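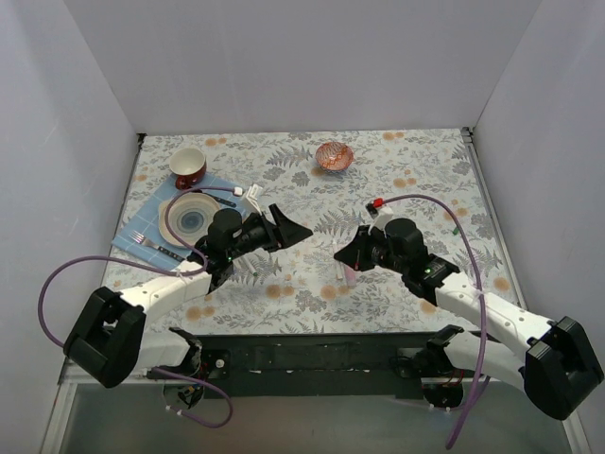
Figure 2. A single place setting on a printed tablecloth: cup, plate and fork on a light blue placemat.

3.2 Laying the table for one

We had expected, when we began talking with people in Emska about their evening meals, that those who lived by themselves would tell us they had given up on the table altogether. Much of the earlier writing on eating alone leans that way, with its trays on knees and its suppers taken standing at the counter, and we do not doubt that such suppers happen (two of the authors are well acquainted with them). What we heard in the kitchens of Emska was a good deal more varied, and we would like to stay with it for a while before turning to the diaries in Section 4.

Olga Garcia, widowed in the November before our first visit, still put a cloth on the table every evening. She was quite firm that it had to be a patterned one. "A white cloth is for guests and for funerals," she told us, "and a plain one shows every drop of soup." Flowers and leaves, as in Figure 2, were favorites among the older women we spoke with, and several of them could say which market stall each of their cloths had come from and what they had paid for it. Armindo Bragança, on the other hand, had folded his cloths away in a drawer and kept only a placemat, which he wiped down and left where it was from one meal to the next. He called it "my part of the table." The rest of the surface had filled up over the years with mail, seed packets and a radio he was forever meaning to mend.

It would be easy to read these two habits as more care and less care, and in our early notes we did just that. Benedita Bragança, Armindo's sister, set us right over a very long lunch. Her brother's placemat, she explained, marks a spot that is always ready for him, and he has never once eaten his supper anywhere else. We have come to think she was right, and we now treat the placemat as a small piece of table-laying in its own right, one that is simply never undone.

Cups deserve a word as well. Of the 21 households in this part of the study, most had one cup that belonged to the evening meal and was not used for morning coffee. People were a little shy about this and tended to laugh when we asked. The cup was often the last of a set, or the wrong color for the plate beside it, and hardly anyone wished to replace it. Mismatched pieces of this kind come up again in the diaries, where they are mentioned far more warmly than the good china, and we return to them in Section 4.1.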